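Foire aux questions – Location des salles et des espaces de la Maison Roredier

Qui peut réserver une salle ?
La location est ouverte aux associations déclarées, aux entreprises et aux particuliers majeurs. Les associations dont le siège est situé sur la commune bénéficient du tarif réduit, sur présentation du récépissé de déclaration et des statuts en vigueur.

Quelles sont les salles proposées ?
La Maison Roredier met en location deux espaces. La salle Manurung, au rez-de-chaussée, accueille jusqu'à 141 personnes debout. La salle Hornosel, à l'étage, est limitée à 74 personnes assises et convient aux réunions, formations et assemblées générales. Ces jauges s'entendent personnel et intervenants compris et ne peuvent faire l'objet d'aucune dérogation.

Comment déposer une demande ?
Le formulaire de réservation est à retirer à l'accueil ou à demander par courrier. Toute demande doit parvenir au service au moins six semaines avant la date souhaitée. Elle ne vaut pas réservation : seule la convention signée par les deux parties engage l'établissement.

Les tables sont-elles fournies ?
Oui. Le mobilier courant est compris dans le tarif. Le plan d'installation doit être transmis avec la convention signée ; à défaut, la salle est remise dans sa disposition habituelle.
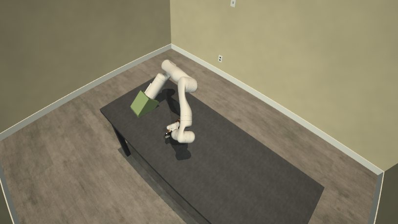 Les nappes, la vaisselle et le matériel de sonorisation font l'objet d'une location distincte. Le locataire est tenu de ranger le mobilier à l'issue de la manifestation, selon le schéma affiché près de l'entrée.

Quel est le montant du dépôt de garantie ?
Un chèque de caution est exigé à la signature. Il est restitué dans un délai de quinze jours après l'état des lieux de sortie, déduction faite des éventuels frais de remise en état ou de nettoyage.

Une assurance est-elle obligatoire ?
Le locataire doit fournir une attestation de responsabilité civile mentionnant l'adresse de la salle et les dates d'occupation. Aucune clé n'est remise en l'absence de ce document.

Peut-on annuler une réservation ?
L'annulation est possible sans frais jusqu'à trente jours avant la date retenue. Passé ce délai, la moitié du montant reste due – sauf cas de force majeure dûment justifié.

Les salles sont-elles disponibles toute l'année ?
Les deux espaces sont fermés à la location en août, ainsi que pendant le festival Festitham, au mois de mai.

À qui s'adresser pour une situation particulière ?
Les demandes relatives à l'accessibilité ou aux occupations régulières sont instruites par M. Arif Sembiring, responsable des locations, qui reçoit sur rendez-vous de 9 h à 12 h.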